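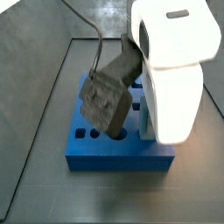 Gripper for block-and-hole insertion: Naler or Podier?

sirkka_r
Posted Thursday, July 4, 2019
Okay so I've been going back and forth on this all week and I need opinions! We have a white arm in a gray-walled box, a blue block with different shaped holes, and two grippers to choose between. I ran 40 tries with each. The Naler got 22 in. The Podier did better on the round holes but it drove me nuts on the narrow slot — the part kept twisting in the fingers. Both run off the same Gondal controller, same speeds. Budget is 2,000 for the whole upgrade, so I can't just buy everything.

costel_s
Which fingers? The stock Naler ones are slick as anything. I'd swap those before blaming the gripper.

sirkka_r
Stock on the Naler, yeah. I've got longer ones I could bolt on.
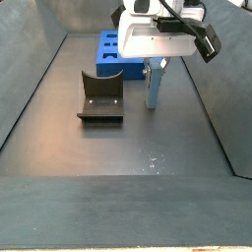

What I like about long narrow fingers is getting down next to the block without the housing bumping anything. What I don't like is the flex. Push a little sideways and the tip wanders, and then you're fishing for the hole.

eilidhm
Flex is your friend though? I'd take a bendy finger over a stiff one for this any day. Stiff fingers jam the second you come in crooked.

costel_s
Only if you know how much it bends. Otherwise you're just hoping. Sorry Eilidh, can't agree with you on that one.

eilidhm
Ha, fair, but I've been hoping pretty successfully since April.

fern.antunes
Has anybody asked about the camera? A wrist camera loses the hole right when the part gets close, at least mine does (Skerkia mount, angled down). I added a fixed view from the side and my misses dropped way more than when I changed grippers. Also check the cable loop, mine was tugging on the wrist at certain angles and I blamed the controller for days.

sirkka_r
Oh that's a good thought, I never looked at the cable. I'll redo the Podier runs with more slack and rubber on the tips, slot only this time.

costel_s
Do the Naler over too, or the numbers won't line up.

sirkka_r
Ugh, fine. Both of them, Monday.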